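The long life of a hotel towel

The laundry at Machala takes in linen from hotels along the coast at Daltovport, and the first vans are unloaded well before breakfast. Towels make up the bulk of it. They arrive in wheeled cages, mixed with bath mats and the odd forgotten sock, and are sorted by colour and weight.

Zdeňka Brabec has run the sorting floor for 11 years. She can tell by touch when a towel is near its end. The loops flatten, the hem starts to pull and the cloth feels thin along the fold. Hotels used to expect 100 washes from a good towel. Many now ask for more, as cotton has gone up in price and budgets have not.

Most of the wear comes from heat. Machala used to wash everything at a high temperature, but in May it moved its lightly soiled loads down to 60 degrees and shortened the drying time. The towels come out a little less fluffy. Two hotels complained and one went elsewhere.

Folding is where the customers differ most. Some want thirds, some want halves, and a guest house in Jonmont sends a drawing of how the edges should lie. A cream towel shows a crooked fold less than a white one does, though it shows make-up just as badly.

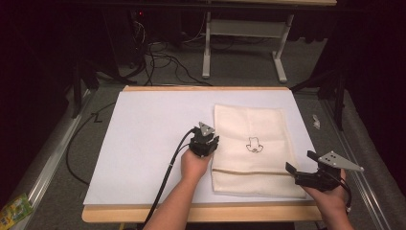 What happens to the old ones

Last year the laundry withdrew 2,657 towels from use. The better ones were cut down into cleaning cloths and sold back to the hotels. Animal shelters took others, and the rest went to a rag merchant.

Vratislav Oravec, who buys for three hotels in Daltovport, would like to see fewer withdrawn. He has begun ordering towels with a double-stitched hem, which cost more and take longer to dry. The first batch has been in use since spring, and he plans to weigh a few of them again after Christmas before he orders any more.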